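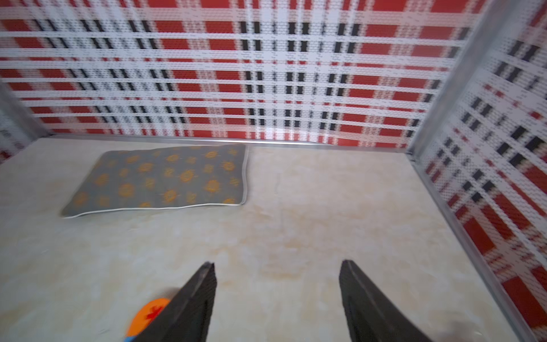 The gripper inside the plaid-walled enclosure, with a patterned gray pad and a round orange object on the floor.

Home Visit Demonstrations FAQ Contact

We use cookies to remember your settings and to see which pages get read. Accept Decline Read more

Nirau Open Day: Frequently Asked Questions

Last updated August 2020

These are the questions we get most often about the open day at our Stendcombe workshop. If yours is missing, use the form on the Contact page. We usually reply within a couple of working days.

What is the open day?

It is an afternoon when the workshop is open to the public and the robot arms are running. You can watch a demonstration, talk to the people who work with the arms, and look at a table of parts you are allowed to pick up. Most of what you see is the same work we do when the doors are closed.

Do I need to book?

Yes. Booking is free. We have places for nearly 70 people over the afternoon, split into groups, and each group has its own arrival time. Your confirmation email has the time on it. If you come late we will try to put you in with a later group, but we can't promise a space.

Where do I go?

The workshop is at 1055 Drusley Road, on the Stendcombe side of the bridge. Some map apps put the pin at the loading dock behind the building. Visitors come in at the front, through the green door. There is parking on the street and a bike rack by the steps.

How long does the demonstration last?

22 minutes, and then questions. People tend to stay at least an hour in total, and you can leave whenever you like.

What will the robot be doing?

Handling small objects inside an enclosure. An operator steers the arm from a seat a short way off and the gripper reaches down, closes on something, and sets it in a new spot. We use everyday things and toys, so there may be a ball, a soft pad, a cup or whatever else is on the shelf that week. Each group sees different objects.

Expect it to be slower than you think. A person can pick up a ball without paying attention. With the arm, the operator has to line up both fingers and watch the gap between them all the way down.

Does the robot work by itself?

For most of the demonstration, no. A person is in control. Near the end we switch to a short run where the arm repeats a task it has been trained on. Sometimes it misses. When that happens we leave it running so you can see what it does next.

Why does the enclosure have a plaid pattern on the walls?

We get asked this every year. The busy walls are there for testing. A camera that only ever sees a plain white background can have trouble when it is moved somewhere else, so we change the background between sessions. The red, black and white plaid is one of several. The floor is a pale cream with a light marbled look, and we change that less often.

What does the robot see?

There is a small camera mounted close to the gripper, and a screen next to the enclosure shows its view. You will see the two dark gray fingers reaching in from the bottom of the screen and the floor beyond them. One finger often hides part of the object, as it does with the round orange object in the photo at the top of this page. The operators get used to it, though new ones find it annoying. Fast moves also blur the picture, and the plaid shows this very clearly.

Can I try driving the arm?

There are 2 practice stations, open to visitors after the demonstration. Turns are short and go in order of arrival. The practice arms are smaller than the main one and run at low speed. You will need to sign a one-page form first, and a parent or guardian signs for anyone under 18.

Can I bring an object for the robot to pick up?

You can bring one, and the operator will decide on the day. It should be light, dry and small enough to hold in one hand. No glass, no food, and nothing you would be upset to see dropped. Please put your name on it – we still have a box of things left behind in January.

Is it suitable for children?

Children aged seven and up usually enjoy it. Younger ones are welcome but may find the demonstration long, and they need to stay with an adult on the workshop floor. Strollers can be left in the front hall.

Is it noisy?

Not very. The arms make a low hum and the air compressor comes on from time to time with a louder sound. If you would like to avoid the compressor, tell us when you book and we will put you in the first group, before it is switched on.

Is the building accessible?

The front entrance has a ramp to the left of the steps. The workshop, the restroom and the practice stations are all on the ground floor. The upstairs meeting room can only be reached by stairs, and it is not part of the visit.

Can I take photos?

Yes, of the arms and the enclosure. Please turn off your flash, and ask before photographing staff or other visitors. The shelves marked with yellow tape hold customer work and should not be photographed.

What is the Böttcher room?

You will see this name on the signs. It is the side room where we keep spare grippers and fingers in different shapes. It is open for the second half of the afternoon. Handle anything on the table, but leave the drawers closed.

Is there food?

Coffee, tea and water in the front hall. No drinks past the double doors. There is a bakery across the street that stays open until five.

What if I can't come after all?

Cancel using the link in your confirmation email. There is always a waiting list, and the place goes to the next person on it.

Will there be another one?

We plan to hold the next open day in January. Dates go up on the Visit page as soon as they are set. School groups can ask for a separate visit at any time of year through the Contact page.

Related pages

Getting to the Stendcombe workshop
Visitor form for the practice stations
School visits: what to expect
A short guide to gripper fingers
Notes from the January open day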